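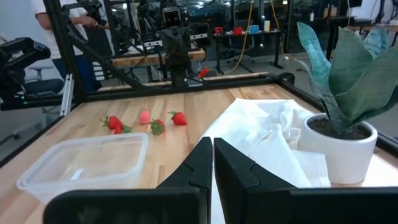 음식 글쓰기 4강. 맛을 쓰기 전에 써야 하는 것들

강의 노트, 2020-12-14 수정본

지난 시간에 걷은 글들 잘 읽었어요. 다들 생각보다 훨씬 재미있게 써 주셔서 밤늦게까지 붙들고 있었습니다! 그런데 읽다 보니 '맛있다'의 사촌들이 정말 많이 나오더라고요. 담백하다, 깊다, 풍부하다, 입에서 녹는다... 저도 예전에 쓴 글을 꺼내 보면 한 문단에 '깊은 맛'이 세 번 나와요. 그래서 오늘은 맛 형용사를 잠깐 치워 놓고 써 보려고 합니다.

1. 첫 문장은 어디서 시작할까

제가 제일 자주 보는 첫 문장은 "나는 어릴 때부터 ○○을 좋아했다"예요. 나쁜 문장은 아닌데, 읽는 사람 머릿속에 아직 아무것도 안 놓여 있죠. 한번 이렇게 바꿔 보세요.

고치기 전: 나는 어릴 때부터 할머니의 수제비를 좋아했다.
고친 뒤: 할머니는 반죽을 뜯다가 전화를 받으면 꼭 수화기에 밀가루를 묻혔다.

두 번째 문장에는 좋아한다는 말이 없는데도 저는 이쪽 할머니가 더 보고 싶어요. (이 예문은 제 할머니 이야기입니다. 전화기가 늘 허옜어요.) 행동이 하나 있고, 물건이 하나 있고, 그 둘이 닿은 자국이 있습니다. 첫 문장에서 막히면 손이 하던 일을 적어 보세요. 썰기, 헹구기, 뚜껑 열기, 뭐든 괜찮아요.

2. 식탁 주변을 쓰기

음식 글인데 음식만 쓰면 금방 할 말이 떨어져요. 500자쯤에서 숨이 차기 시작하면 대개 그것 때문입니다. 접시 바깥으로 눈을 돌려 보세요. 행주, 통, 의자 밑에 떨어진 것, 옆방에서 들리는 텔레비전 소리. 이런 것들은 맛보다 쓰기가 쉽고, 맛을 대신 말해 줄 때도 많아요. 국이 짰다고 쓰는 대신 아버지가 물컵을 두 번 채웠다고 쓰는 식으로요.

다만 욕심을 내서 부엌 전체를 목록으로 만들면 읽는 쪽이 지칩니다. 저는 초고에서는 마음껏 늘어놓고, 고칠 때 이야기에 다시 나오지 않는 물건부터 지워요. 아까운 건 다른 파일에 옮겨 둡니다. 언젠가 쓰겠지 하면서요. (그 파일이 엄청 길어졌어요.)
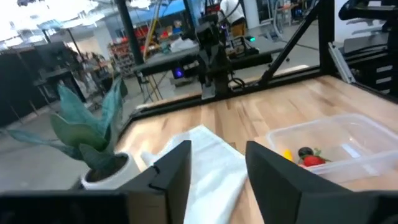
Doina Stan은 이 부분에 동의하지 않는다고 했습니다. 다시 나오지 않는 물건이야말로 그 집이 진짜 있는 집처럼 느껴지게 해 준다는 거예요. 전부 쓸모가 있는 부엌은 무대 세트 같다고, 하나쯤은 아무 이유 없이 놓여 있어야 한다고요.

듣고 나서 꽤 오래 생각했는데, 맞는 말 같아요. 그래서 제 규칙을 조금 고치겠습니다. 지우되, 하나는 남기세요. 어느 걸 남길지는 소리 내어 읽어 보면 감이 옵니다. 혀가 걸리는 물건은 빼고, 읽으면서 괜히 웃음이 나는 물건은 두는 거죠.

3. 과일은 왜 어려울까

요리는 과정이 있어서 쓰기가 수월한 편이에요. 볶고 졸이고 태우고, 사건이 계속 생기잖아요. 과일은 씻어서 먹으면 끝이라 글이 짧아집니다. 특히 딸기가 그래요. 빨갛고 달다, 그다음이 없어요! 제가 써 본 방법을 적어 둘게요.

먼저 순서를 쪼갭니다. 꼭지를 먼저 떼는 사람인지, 꼭지를 잡고 베어 무는 사람인지. 뾰족한 쪽부터 먹는지. 저는 못생긴 것부터 먹고 제일 예쁜 걸 마지막까지 남기는데, 동생이 늘 그걸 노렸어요. 여기까지 쓰면 벌써 두 사람이 등장하고 작은 싸움이 하나 생겼죠.

그다음에 시기를 넣어요. 2월의 딸기와 늦봄 끝물 딸기는 사는 마음부터 다르거든요. 앞쪽은 값을 보고 한참 망설이다가 한 팩, 뒤쪽은 잼 만들 생각으로 한 상자. 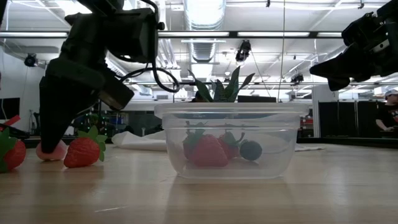 시기가 들어가면 돈 이야기도 자연스럽게 따라옵니다. 돈 이야기를 빼고 싶어 하는 분이 많은데, 저는 넣는 쪽을 권해요. 누가 샀는지, 누가 비싸다고 했는지, 그러고도 누가 제일 많이 먹었는지. 가족 글이라면 여기서 두 문단은 거뜬히 나옵니다.

비유는 맨 나중에 생각하세요. '보석 같은'은 우리 수업에서 당분간 금지예요. '루비 같은'도요. 비유가 꼭 필요하면 그 집에 있던 물건에서 빌려 오세요. 단추, 볼펜 뚜껑, 동생 장화 같은 것들이요.

4. 수업 중 쓰기 (20분)

최근에 혼자 먹은 음식 하나를 골라서 맛 형용사 없이 써 봅니다. 달다, 짜다도 쓰지 않아요. 대신 소리와 온도는 마음껏 쓰셔도 됩니다. 다 못 써도 괜찮으니 시간이 되면 펜을 놓고 옆 사람과 바꿔 읽으세요. 읽은 사람은 고칠 점 말고, 기억에 남은 물건 이름 하나만 여백에 적어 주세요.

5. 다음 시간까지

같은 글을 500자로 고쳐 오세요. 첫 문장은 새로 쓰고, 이야기에 필요 없는 물건을 하나 남깁니다. 그 물건에 밑줄은 치지 마세요. 저희가 맞혀 볼 거예요.

읽을거리는 복사물 39쪽의 Leanne Fothergill 글입니다. 장 보는 이야기인데 집에 도착해서 끝나 버려요. 먹는 장면이 아예 없습니다. 어디서 배가 고파졌는지 표시하면서 읽어 오시고, 복사물을 못 받으신 분은 수업 시작 전에 앞쪽 책상에서 가져가세요.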